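**Hunus software – progress note for Itzel**
February 17, 2026

Hi Itzel, you asked for something you could read over a coffee and pass on to the Huerta people without translating it, so I've kept the maths out. Shout if you want it back in!

The big thing since October is that the two arms now share one planner. Before, each arm had its own and they swapped messages, which was fine for picking things off the table and pretty hopeless the moment both grippers had hold of the same bit of cloth. One would get a few milliseconds ahead, the cloth would go tight, and the force check would stop everything. Now there's a single plan with both wrists in it, and the gap between the grippers is something the planner is told to respect from the start. Cyrill Egger did most of the rewrite and deserves a proper thank you from someone more senior than me.

We ran 273 two-handed lifts on the new version over at Skeltitthorpe. Of those, 16 ended in a safety stop and 66 finished but took at least one regrasp to get there. I'd like that second number a lot lower. Most of the regrasps come from the same place: the perception side picks a grip point on a fold, thinks it's an edge, and only finds out once the arm starts to pull.

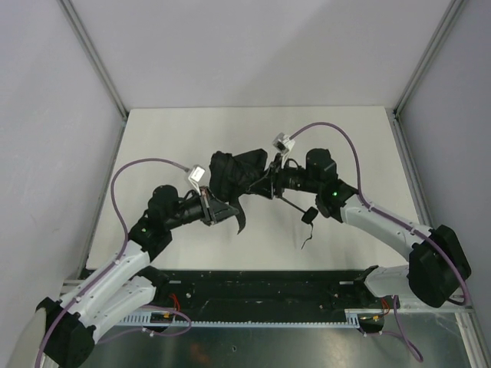

Dark fabric is still the worst for this. The depth readings go patchy on black, the folds blur into each other, and anything thin that hangs off the main piece (straps, cords, toggles) tends to get thrown away as noise. I spent far too long in January tuning the filter and got very little for it. What did help was keeping the scraps the filter wanted to bin and checking whether they move along with the cloth when the wrists make a small wiggle – if they do, they belong to it. It's slow, and I want to fold the wiggle into the normal lift so it doesn't cost us a separate step.

Tooling next, which is duller but has saved us the most time. The replay viewer works now! You can load any run, scrub through it, and see the planned path for both arms next to what they did, with the gripper forces underneath. Cyrill found a timing bug with it on the first morning: the right arm's log was stamped when the message was written and the left arm's when it was sent. We'd been blaming the controller for that for weeks. Older logs need converting before they'll open, and I've done the ones from the Narnholm runs but not the rest.

What's late: the grip-point retraining. I said it would be in this report and it isn't. The labels we had mixed up hems and folds in a way I only noticed when I sat down to use them, so I'm relabelling, and it's as thrilling as it sounds. The controller changes are merged and I don't plan to touch them again before the next review.

Two things I need from you:

- a yes or no on moving the leftover travel money into compute, as the retraining will eat through our current allowance
- a decision on whether Huerta want the replay viewer handed over as it is, or with a manual. I can do the manual, but it pushes the wiggle work back

Cyrill is happy to show the viewer on a call if they'd like to see it running before they choose.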